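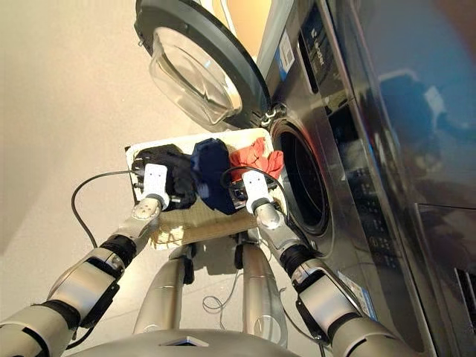

Laundry task, basket held at the open door. Head camera view.

Witdale Recording Room — Pre-Session Inspection Checklist
Task group: household laundry, loading
Inspector: Itziar Palacios
Countersigned: Purificación Nieto
Day: Tuesday

1. Emergency stop tested from the operator's chair and from the door.
Result: Pass
Comment: None.

2. Grippers seated squarely on both sides of the basket.
Result: Pass
Comment: The woven rim is to be checked for wear at the end of each week.

3. Arm cables free to move through the full reach.
Result: Pass with comment
Comment: A cable arches over the middle of the basket. Operators are to stop the recording if it catches on a garment.

4. Floor clear of cables.
Result: Fail
Comment: Grey cable lying coiled near the base of the right leg. To be secured before the next session — second report of this item.

5. Washing machine isolated from water supply; door opens fully.
Result: Pass
Comment: Isolation tag signed by P. Nieto.

6. Garments agree with the task card.
Result: Pass
Comment: Black, navy and red-orange, one of each. Garments are to be rearranged between examples.

7. Storage and labelling.
Result: Pass with comment
Comment: 1,282 examples held for this task, of which 300 await review. Dropped garments are to be labelled as such and kept; they must not be deleted.

Action required: item 4, Cifuentes maintenance desk. Recording may resume once item 4 has been signed off by either inspector.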